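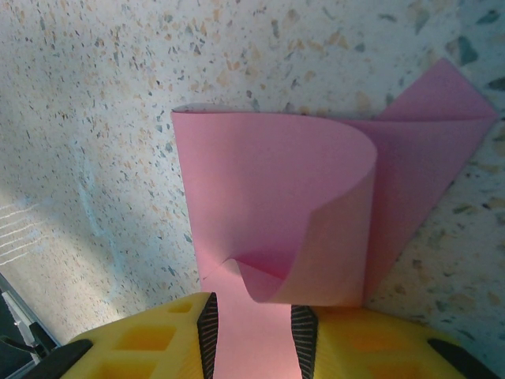
wrist cam, pink sheet held at the lower edge, rest of it curled up over the pads

putance
Anyone else fighting paper? My segmentation is fine on the pink against the terrazzo, but the planner (Brulen, default config) treats the sheet as one rigid slab, so every free-space check behind the curl is rubbish. I've got 707 wrist frames labelled so far and I'm starting to think it's the wrong approach.

zirkuvus
Rigid slab will never work with a curl like that. Fit a developable surface, two or three patches, and refit every frame. Mine runs at 30 Hz on an old laptop.

rathore_k
Disagree. You don't need the shape to plan a place move, you need the free corner. Track that pointy flap on the right and servo on it. I wasted most of May on surface fitting!

zirkuvus
And when the corner goes behind the roll? Then you're servoing on nothing.

rathore_k
Hold the last estimate and slow down — mine coasts for 23 frames before it bails.

putance
Hmm, the inside of the roll is in shadow and my mask gets patchy there, so I'm leaning towards corners first. Will try both on the weekend. Does the Brulen tracker take a custom colour threshold or do I have to patch it?

zirkuvus
Patch it, sorry mate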